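3.2 What people keep on the shelf

I should say straight away that I never meant to write about teaware. The project began as a survey of kitchen habits in Lulormont, and I went in expecting to hear about kettles, limescale and who does the washing up. We sent out the long form in December and got 2,648 usable replies, far more than I had budgeted for (I read every single comment box, mostly on the bus). What kept turning up was clay. People would tick "everyday mug" and then write half a page about a pot they hardly ever use!

So I went back and asked 157 of them for a longer chat, usually on a Sunday, when they had time to get things out of cupboards. I used the same loose set of prompts as De Smet and Isberg, though I dropped their question on price, which made everybody clam up. 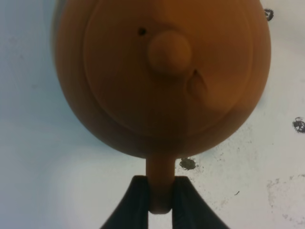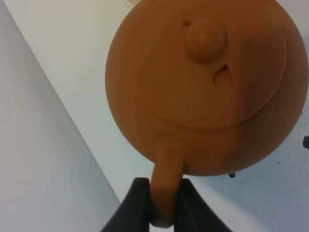 Figure 4. Rounded forms with a matte surface in warm orange to orange-brown.

Colour came up before shape nearly every time, and I hadn't planned for that at all. The coding sheet had one small box for it, so I had to redo the sheet and start again from the first interview. "Warm" was the word I heard most, followed by "plain", and plain was always meant kindly. Those who grew up in Lavora tended to talk about a grandparent's kitchen within the first few minutes, while newer arrivals talked about the shop they bought the thing in and what else they nearly bought.

I did wonder whether I was nudging them. I played back a handful of the recordings and yes, I do say "lovely" rather a lot, so the counts in the next section leave out any answer that came straight after one of my own remarks.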